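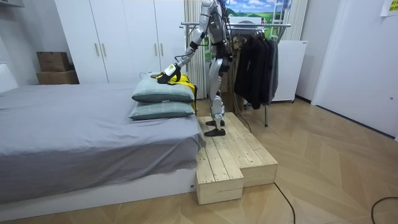

Joon-young Jang's objection to the Virkarier hand was that it closes well and reports badly, and after 116 pick attempts on soft goods I agree with most of it. He had been using the older Otby two-jaw gripper on the same kind of work and saw no reason to change.

Both were run on the same arm with the same controller settings. Test items were pillowcases, bags and folded shirts, placed on a bed, where the surface gives under load. The Otby needs a pinchable edge. Without one it pushes the fabric down and closes on air. The Virkarier can press flat and gather material under the fingers, so edge detection matters less.

Force feedback is the weak point. Readings drift as the hand warms up, and thin cotton often registers as no contact. We re-zeroed every 2 cycles, which cost time. The Otby signal stayed stable all session.

Setup: the Virkarier mount took longer, and the cable exit at the wrist needs slack or it pulls at full extension. The manual omits this. Firmware 2461 fixed a dropout when opening under load.

Price is 2000 more than the Otby. For boxes and rigid parts, keep the Otby. For bedding and clothes, the Virkarier is the better hand if your controller can filter the force channel. Kyung-hwa Bang is repeating the shirt test with a Cha wrist sensor fitted.

Last updated: September

Contact | Copyright Joltwood | Back to top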